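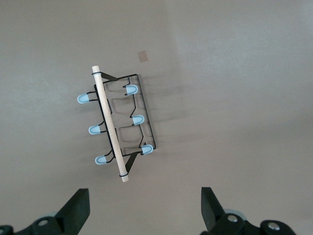

Week 9: Collecting demonstrations

Right, this is the week where we stop talking about learning from examples and go and get some! Bring the rack, bring your log sheet, and please read this through before your slot on the Imrie bench (I know you won't all do it, but I live in hope).

What counts as one demonstration

One demonstration runs from the moment you press record with the gripper open and clear of the rack, to the moment you press stop with it open and clear again. Anything you do in between is in the data for good. If you scratch your nose and the arm wobbles, the wobble is in there too, and the policy will quite happily learn it.

The rack is a nice awkward object, which is why I picked it. The wire is thin and dark, the grey bench shows through all the gaps, and the pale blue rubber caps stick out past the dowel on one side. From the wrist camera you also get a soft shadow of the grid off to the right, and last year's model from the Clemley group went for the shadow more often than I'd like to admit. Keep that in mind when you look at your own failures.

Starting positions

Each pair records 15 demonstrations. Change where the rack starts every time, and turn it as well as sliding it. People always slide and forget to turn! On a diagonal, with the dowel pointing down between the fingers, is a perfectly good start, but if all your starts look like that you've taught it one trick.

Grasp the dowel, please. I had a long and friendly argument with Kenneth Swanson about whether we should allow grasps on the wire, and we settled on no for now. Mixed strategies in a small set tend to average out into something that does neither.

Keeping and throwing away

Keep the slow ones. Keep the ones where you missed, went back and got it, and mark them R on the sheet for recovery. Throw away anything where the rack left the view completely or you knocked the table. Sofia Antunes went through the May recordings for me and had to drop 13 of them for late button presses alone, so do watch your thumbs.

Naming goes pair, then take number, then R if it applies. Upload to Rareo before you leave the room, not from the bus.

For next time

Split your set, hold back 2 takes for testing, and write half a page on what your starting positions have in common. Due October 24, 2022. We'll train on everybody's data together in the session after that, so your sloppy takes become my problem as well as yours.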